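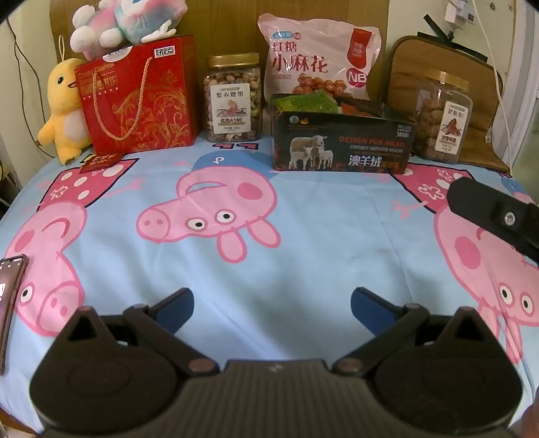 A bed is a table, a shelf and a shop window

Published Jun 14, 2018

She has sold sheets and beds in Bretum for most of her working life, first behind the counter of a department store and for the past nine years in her own shop, Clelico, on the corner by the bus station. She asked me not to print her name, since half of the town knows it anyway and the other half will only ask for a discount. We talked in the back room, between two towers of pillows.

I wanted to ask her about sleep, but she did not want to talk about sleep. She wanted to talk about what people keep on their beds.

"When I go to a home to measure, I always look at the end with the headboard," she said. "There you see the family. In the catalog there is one pillow and a book. In a real home there is a plush duck, there are jars of nuts, there is a gift box from the last holiday with the candy or the biscuits still in it. People say sorry to me and begin to move the things. I tell them, please leave it, I only need the length."

Her own bed is no different. On it she has a light blue sheet with big pink pig heads, one of them in a blue cap, and along the wooden headboard stands a row of presents and snacks that have no place in the kitchen. There is cashew in a jar with a gold lid, and a big pink bag of the little twisted dough snacks with brown sugar. The yellow duck keeps the end of the row.

"My kitchen is narrow and the cupboard over the stove is too warm for nuts," she explained. "So they came to the bedroom for one evening, and they stayed. It is the same with the red box. The rope handle is so nice that I do not want to open it in a hurry and tear something."

I asked if she is not afraid of crumbs. She laughed for a long time.

"Of course there are crumbs! But a jar with a lid is quite safe. A bag is more dangerous, and a bag after ten in the evening is the most dangerous. I have one rule, that we eat on the bed only from a bowl. My daughter follows it when I am at home."

The pig sheet was also her daughter's choice. At the shop, she told me, cartoon patterns are bought by adults for adults more often than one would think. Last year she sold 268 sheets with animals on them, and when she looked at the sizes afterward, many were for double beds. The customers usually say at the register that it is for a child. She never asks how tall the child is.

"A plain gray sheet looks serious for one week," she said. "After this it looks tired. With a big print you do not notice one small fold, and you smile when you come in with wet hair and a bad mood. I sell both kinds. At home I know what I want."

About the bed frames she has stricter opinions. She orders from two makers, Drevwood and Kofler, and she likes them for different reasons. The Drevwood headboard is straight and heavy, and small things can lean on it without falling behind. The Kofler one is lighter and costs 378, against almost 400 for the other, but there is a gap between the mattress and the board. She has taken many things out of that gap for her customers: a phone, reading glasses, once a whole sleeve of crackers.

"I say this to young couples, put your hand behind the mattress before you pay. If your hand goes in, your phone goes in also."

What does she do with the empty boxes? It was the question that made her think the longest. She keeps them, she admitted, and so did her mother. A dark box with a photo of three sheep on it now stands open in her row and has other things in it, green and orange ones poking out of the top. "You cannot throw out a good box. First it holds what it was made for. Then it holds socks, or candy, or the papers from the bank. I have a box from my wedding and it has been everywhere in the apartment."

In September the shop will move two doors down, into a larger room with a real window on the street. She plans to make up one bed there and to dress it the way she finds beds on her visits, with a toy or two and something to eat by the headboard. Her supplier has already told her that it will look messy. She has ordered the jars.

Before I left, she showed me how to fold a fitted sheet, corner into corner, quickly and without looking at her hands. I tried it twice. She took the sheet from me, folded it again and put it on the shelf with the others.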